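# Knitwear folding and storage trial, notebook

Aug 8, 2024. Entry by Frauke Hamann. Continues the storage notes for the Brondside wardrobe set. Copy to Irena Szulc.
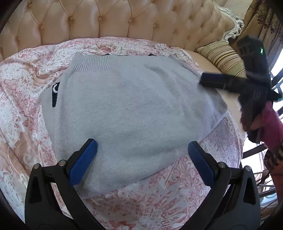 ## Piece under test

Light gray knit crew neck, soft brushed surface, ribbed collar. Black knitted letter with a white outline toward the left side as laid, shaped like a curved C. Logged as G-3 in the garment list. Care label read before handling: wool blend, hand wash, dry flat. Weight on the kitchen scale 112 g over the nominal for a plain knit in the same size, which I put down to the double hem and the letter.

Laid front up on the pink and white floral bedspread, collar toward the top, against the tufted sofa back. The surface is soft and gives under the hand. Friction between the brushed knit and the bedspread is higher than on the bare table used for the cotton pieces. Effect on the fold: the lower layer stays put when the upper one is pulled, but it also does not slide back into square once it has gone off. Corrections have to be made by lifting.

## Method

Same three-fold method as for the cotton pieces, with changes marked.

1. Lay flat, front up. Smooth from the collar down to the hem with the flat of the hand. Do not pull at the hem. The hem on this knit runs in a curve when relaxed and pulling it straight only moves the slack up to the waist.
2. Fold one side in to a line dropped from the edge of the collar. Sleeve laid back down along the fold, parallel to the side. (Changed: on cotton the sleeve goes across.)
3. Repeat on the other side. Check that the two sleeves do not lie on top of each other. Overlap gives a ridge that prints through to the front.
4. Bring the hem up to one third of the body length.
5. Fold once more to just under the collar ribbing. The ribbing itself stays out of the fold.
6. Turn over, square the edges by lifting, rest.

Folding face up means the finished packet is turned at the end. Irena prefers to start face down and skip the turn. Tried both ways. Face down, the letter is against the bedspread and I could not check whether the side fold ran across it. Staying with face up for anything with a motif.

## Observations

Side folds. The letter sits far enough over that a fold dropped straight from the collar edge can clip it. On the first attempt the outline was caught in the fold. On the second the line was moved outward by the width of a thumb and the letter stayed flat. The packet is wider as a result and no longer matches the cotton template. Template needs a second line for motif pieces.

Packet height. Measured with the ruler and the flat board, no added weight, after the rest. Mean of the attempts was 70 mm. Under the board with the two books on it, it went down noticeably and came most of the way back when the books were removed. Recovery was not timed. Should be.

Rest time. Kept at 30 minutes. Shorter rests gave readings that drifted while I was still writing them down, so the early ones are struck out on the sheet.

Creasing. After unfolding, the horizontal fold showed as a faint line that brushed out by hand. The sleeve fold was more visible, near the shoulder, where the knit is doubled over the seam. No steam used.

Collar. Ribbing held its shape with no support. I had planned to put a roll of tissue inside it and left that out. Keep the tissue for the thinner Győri cardigan, where the neckline is already loose.

Pilling. Slight, underarm, present before the trial. Not removed. If anyone takes the comb to this piece, note it on the sheet, or the surface comparison in September is worthless.

## Storage fit

Two containers checked with the finished packet.

Pratska drawer insert: packet goes in on its side, standing, collar up. Stands without support only when the row is full. With fewer pieces it leans and the lower edge curls. Letter not visible when standing, so the row has to be labeled or sorted by color.

Vukusero shelf box: packet lies flat, letter visible from above if the last fold is made a little short. Stack of two is stable. A third piece on top compresses the bottom one and puts a mark across the side fold. Limit for brushed knits set at two per box until there is a better reading.

Hanging was not tried. The shoulder marks on the earlier navy pullover are enough evidence for this weight of knit.

## Corrections to the previous entry

The value given there for the navy pullover was taken with the board still on. Should be read as compressed height. Irena has the original sheet and will correct it in the table.

The phrase "fold to the collar" in the cotton method is unclear. It means to the lower edge of the ribbing. Changed in the working copy.

## Open

- Second line on the folding template, for pieces with a motif. Cardboard is in the hall cupboard, long side uncut.
- Timed recovery after compression, same two books, same board.
- Repeat with the sleeves across the body, to see if the shoulder crease is caused by the sleeve or by the seam.
- Repeat on the bare table. The bedspread adds some softness under the fold and I do not know how much of the packet shape comes from that.
- Irena: check whether the shelf box lid closes over two packets. I measured without the lid.
- Garment list: G-3 has the size column blank. Size is on the label, I did not copy it.

Piece stored in the shelf box, single, letter up.

F.H.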